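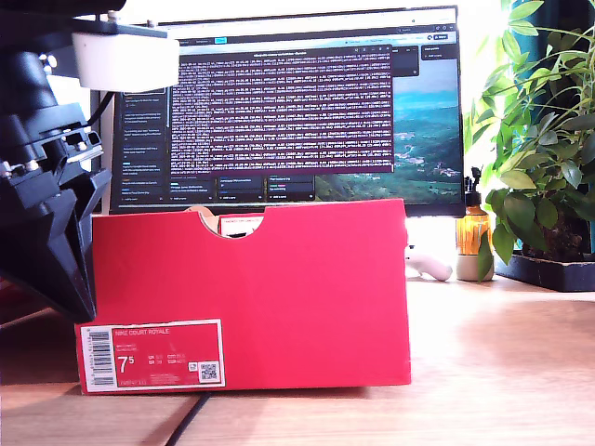
What does a returns sorter at Pondano do?
You open returned shoe boxes, check that the pair inside matches the size on the label, and enter the result in our stock program.

Pondano handles returns for online shoe stores. We are hiring 3 part-time sorters for our Flolmont building, starting in April. Shifts run from 8 a.m. to 1 p.m.

The work
Most of the shift is spent at a desk with a monitor. You scan the barcode, read the size, look over both shoes for wear, and pick a grade from the list on the screen. Boxes with torn corners or missing lids get a new outer carton. Pairs that don't match go on the hold shelf. A full shift is usually 115 boxes. New sorters start with fewer.

What we ask
You can lift 21 pounds and stand for part of the shift. You can read small print on labels, with glasses if needed. Warehouse experience is useful but not required. Training is paid and takes place on site.

Please don't wear open-toed shoes on the floor. Lockers are free, bring your own lock.

To apply
Fill out the short form at the front desk or send a resume by mail to Pondano, 1566 James Street, Flolmont. Write "Returns sorter" on the envelope and tell us which mornings you can work. We reply to every application.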